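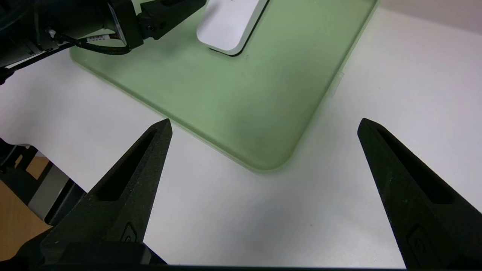

The stop button only stopped one of them, Po-yen Tam told us before we had even put our bags down, and the afternoon would mostly be about that.

We had come to Woltley to see the two-arm bench at work. The visit had been arranged back in October as an ordinary tour, with a look at the small parts line first and the bench afterwards. The fault happened in between, and to their credit they changed the programme instead of cancelling it. There were six of us from Sekholm, mostly from maintenance, plus one person from purchasing.

## The bench

Two black arms share one white tabletop. Between them lies a pale green tray, and the job we saw was a handover: one arm steadies or lifts a small white item on the tray, and the other comes in with its gripper open and takes it. The fingers are long and taper to a point, good for getting under an edge. They're also the part you would least like to meet with the back of your hand.

Each arm has its own controller. A program they call Stornel sits over both and tells them whose turn it is. It was written on site, and the version running on the day had done 1,770 handovers. They had planned to reach 2,000 before changing anything, so the fault came at an awkward point.

## What happened

As it was explained to us, the left arm's gripper closed on nothing. The item had slid a little on the tray and the arm missed it. Stornel took the closed gripper as a good grip and sent the right arm in. The two grippers met over the tray, not hard, and a technician pressed the stop.

The right arm stopped and the left one carried on lifting for a moment before its own force limit caught it. No one was hurt and nothing broke apart from a finger tip, which was replaced from a drawer.

The reason was simple wiring. When the second arm was added, its stop circuit should have been joined to the first so that one button cut both. Instead it had been joined to a second button on the far side of the table. Both buttons worked when tested, and both had been ticked off on the sheet. The test had never been done with both arms moving.

Our purchasing colleague asked whether Leite, who supplied the stands and did the fitting, had been told. They had, that morning. Po-yen was careful not to put it all on them, as the drawing they worked from came from Woltley and showed two separate buttons.

## What we saw running

By the time we got to the bench the circuits had been joined, and we were shown the stop from both sides of the table with both arms moving slowly. We were asked to stand behind the yellow line for this. Both arms stopped each time. They did it with the left button, then the right, then with the mains switch, and wrote each one down.

After that they ran some handovers at low speed. A few points from my notes:

- The gripper now has to report how wide it is when it closes. If it's narrower than the item, the program waits and calls someone.
- A missed grip is allowed one retry.
- Speed is held down until the count has been done again from nothing. They want 700 clean handovers before going back to full speed, then on to 2,000.
- The cable on one arm loops below the gripper mount. I asked if it could catch. They said it hadn't so far, and that they would look at a clip for it.

One retry failed while we were there. The arm waited, a light came on, and it took about two minutes for someone to come over and reset it. That seemed slow to me for a bench with visitors standing at it, but they were short of people that day.

## For us

Our own cell has two arms and two stop buttons. I don't know which button does what, and neither did anyone else in the van. The sheet we use has a box for each button and none for both arms running together, the same as theirs. I've asked for the following:

1. Check the drawing against the actual wiring.
2. Test every stop with both arms moving at low speed, and record which arms stopped.
3. Repeat after any change to the cell, including a moved table.

Woltley have offered to send their new test sheet once it has been signed off. We didn't get to the small parts line at all in the end, and they've said we can come back for it. Parking is behind the building; the front bays are for deliveries and we were asked to move.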